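Leonie Wegener

Leonie Wegener is a German-born film and television actress, best known to most viewers as the stubborn innkeeper's daughter in the long-running drama Plotstead, and known to a smaller but very loyal crowd for the quiet independent pictures she has made in between seasons. She has also written for the screen, and for a short while she sang, though she tends to change the subject when the singing comes up.

Early life

Wegener grew up above her parents' bakery, the younger of two sisters, and has often told the story of rehearsing her school plays to the bread ovens before anybody else in the house was properly awake. She joined a youth theater at the age of 9 and stayed with it until she left home, playing everything from a talking goose to a very elderly king. Her drama teacher wanted her to study voice, her mother wanted her to study bookkeeping, and she did a little of each before a small part in a touring comedy settled the matter.

Career

Her first screen role came in Tarkix, a low-budget science fiction film in which she plays a radio operator and has, by her own count, eleven lines. It did poorly in theaters but found its audience later on, and fans still bring the poster along for her to sign. The director Volker Ehlers saw it at a late showing and invited her to read for Plotstead, where over 400 other hopefuls had already been heard for the part.

She stayed with the show through its whole run, and the slow thaw between her character and the village doctor remains the storyline people ask her about most. Between seasons she made Sombatkul, a gentle travel drama that she wrote together with Ehlers, and it is probably the work of hers that critics have been kindest to.

Personal life

Wegener married on 26/09/2020 in a small ceremony with family and a few old castmates, and she has kept her home life largely out of the papers ever since. She spends most of every August away from work, cooking, reading scripts and answering letters by hand, a habit she picked up from her grandmother and has never wanted to drop.
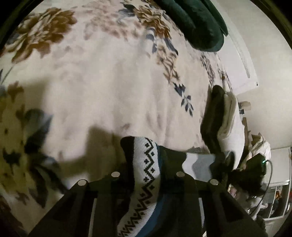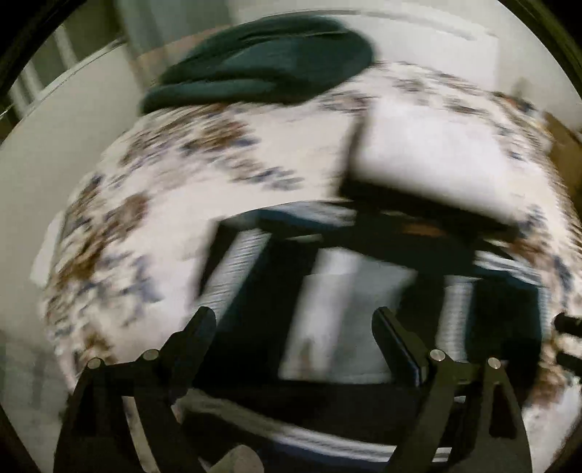
Did Leonie Wegener sing her own songs in Flultance?

She sang both of her numbers in the film herself, after taking lessons for the part, and the recordings were later included on the soundtrack album.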